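Kerkia Staff Newsletter, September 2019

Folding line, stage two: what changes for garment care staff

The Matadham building now takes part in the garment handling work that Panyasiri began last winter. Staff fold and spread shirts with hand-held grippers in place of bare hands, and the recordings go to Trunix, which uses them to train the folding arms planned for the sorting floor. The first arm is due in December.

The log stands at 2699 recorded folds. A fold counts when the shirt starts crumpled or spread on the bed and the operator completes it without letting go of both grippers to fix the cloth by hand. Shirts that are dropped and picked up again with the grippers still count. Trunix asked for these to be kept, as the arms will also drop shirts.

Work with the grippers at the bed station: 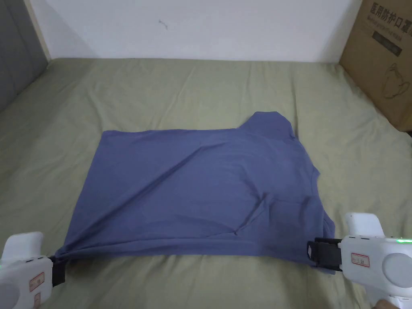
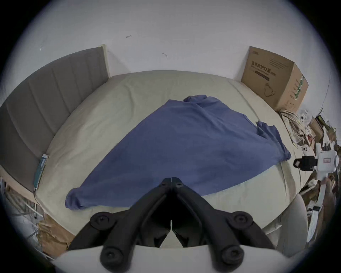
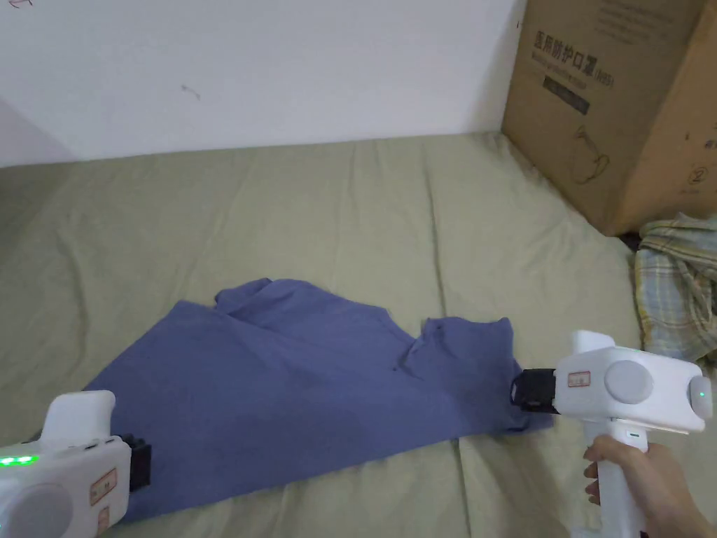
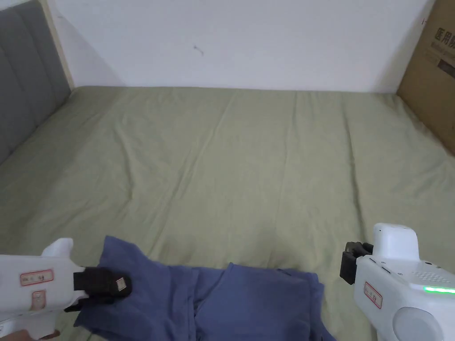

Changes to shifts and duties

Gripper work is limited to three hours per shift, with a break after each hour. The grippers weigh more than the cloth does, and the load falls on the wrist and thumb. Report soreness on the day it starts. Operators who stop for this reason return to pressing or inspection at the same rate of pay.

Selamawit Jemal has moved from pressing to station lead. She assigns operators, checks recordings at the end of each shift and marks the ones to be repeated. The most common fault so far is a jaw closing on two layers when only the top layer was wanted. The second is a hem pulled so tight that the shirt shifts on the sheet.

No pressing or inspection posts will be removed when the first arm starts. Three folding posts will change to arm attendant, covering loading, clearing jams and refolding rejects. Training for these posts is paid and open first to current folders. Posts beyond that have not been decided, and management will meet with the floor before any second arm is ordered.

Names for attendant training go to Selamawit at the station desk.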